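周三晚上的机器人课，我又是最后一个走的。说是勤奋也行，主要是那扇柜门一直没给我面子。

交代一下背景。这学期我报了学校的机器人社，入社时填兴趣方向，我写的是“操作”，心里想的是帅气的机械臂咔咔拧螺丝。结果分到的题目叫“厨房”，全程在仿真里做，一颗螺丝也没有。我们组叫 Sokol，隔壁组叫 Nondar，两组用同一套厨房场景，期末在社内比一场，比谁的双臂机器人开柜门、拿东西更利索。奖品据说是一箱方便面，口味由输的一方挑。

题目听上去很像家务，我妈知道以后沉默了一会儿，问我什么时候打算在自己宿舍里也研究研究。

我负责的是手臂靠近柜子的那一段：手伸到哪里停，夹爪张多大，什么角度过去。组里另外2个人，一个写评分脚本，一个管场景随机化，也就是每次重置都给厨房换一身配色。我很尊重他的工作，但他的审美像是在装修队倒闭清仓的那天培养出来的。红墙配紫墙，柜门粉框绿芯，盯久了再去食堂，觉得番茄炒蛋都很素净。

这次我的目标定得很低：先让手臂老老实实够到吊柜那一排，别撞，别抖，别突然决定去拥抱墙壁。参数改到第4版的时候，我把远处的视角和夹爪上的视角都调了出来，一张一张看。

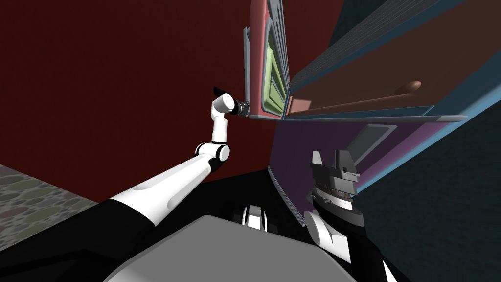
一张远的，后面两张都是贴着夹爪看出去的。 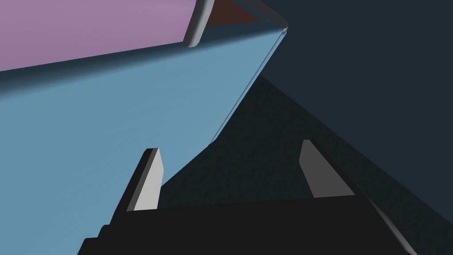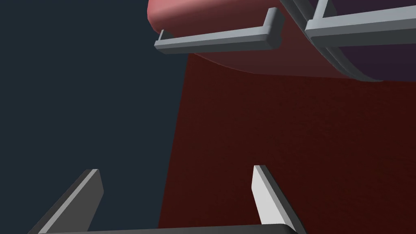

Kusum Garg 看完我的进度，回了一句：你先别管角度，先想清楚门开的时候手往哪里退。她接着又说，很多人把力气全花在“够到”上，够到以后手臂就杵在门的必经之路上，门一开，自己把自己堵死，然后回来怪物理引擎。

我确实正准备怪物理引擎，帖子的标题都想好了。

她的话我琢磨了一路。开柜门这件事，人做的时候根本不过脑子，手指一勾，身体顺势让一让，门就开了。让机器人来做，你得把“顺势让一让”拆开写清楚：门轴在哪一侧，门扇扫过多大一片，手腕沿着什么弧线走，肘部往哪边躲，另一只手这时候该干什么。我那份代码里，另一只手目前的任务是“待命”，写得很体面，意思就是我还没想好。

回宿舍以后我先翻了日志。之前我一直只看成功率，因为成功率只有一个数字，看起来省事。这次按失败的类型分开排，发现有一大类是夹爪已经到位，接下来规划不出后撤的路，程序就在那儿一遍遍重试，直到超时。评分脚本对此毫无同情心，一律零分。写脚本的同学说这叫公平，我说这叫报复，因为上次聚餐我多吃了一串鸡翅。

于是重写。接近动作之前先算一遍后撤的弧线，算不出来就换一个接近的姿态，再算。改完挂上批量测试，1,000次，每次换一套随机配色。笔记本的风扇响得像要起飞，室友戴上了耳塞，又把他的耳塞盒推到我桌上，大概是某种表态。

下周要做的事先记在这里，免得到时候装失忆：

后撤弧线的采样改密一点，现在太粗。
给“待命”的那只手找份正经工作，比如扶住门。
跟管配色的同学谈一谈，语气要好。
去问 Nondar 组他们的门是怎么开的。他们多半不会说，可以先带点零食。

测试还在跑，我先去洗漱，水房九点半以后没热水。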